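# Sorting the Kitchen Things

A gallery from the Sendham flat, put together in September while the kitchen was being set up again. Most of the small items came over from the old place on Arkley Road, and each one had to be given a spot.
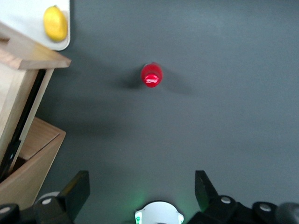 *Photo: Sendham household album, no. 9*

**Red bottle, lemon, white tray.** The small red bottle is on the blue-gray table, cap and all. The lemon has the white tray, close to the rim, with the light wooden drawer unit next to it.

## Notes on the things

**The table.** Matte, smooth and easy to wipe. It cost 705 at the Darkby sale, delivery included, and replaced a folding one that had a bad leg.

**The tray.** Used for fruit most of the week. It goes under the drying rack when there are guests - otherwise it stays out.

**The drawer unit.** Pale wood with a good grain. Edmund Chmielewska sanded the top by hand over nearly 30 evenings and did not varnish it. Tea towels go in the top drawer, string and candles in the one under it.

**The lemon.** Lemons are bought on the way home from the Arkley market and kept at room temperature. The older ones get used first, mostly for tea and fish.

More pages from the same album: Hallway shelves - Pantry - Window sills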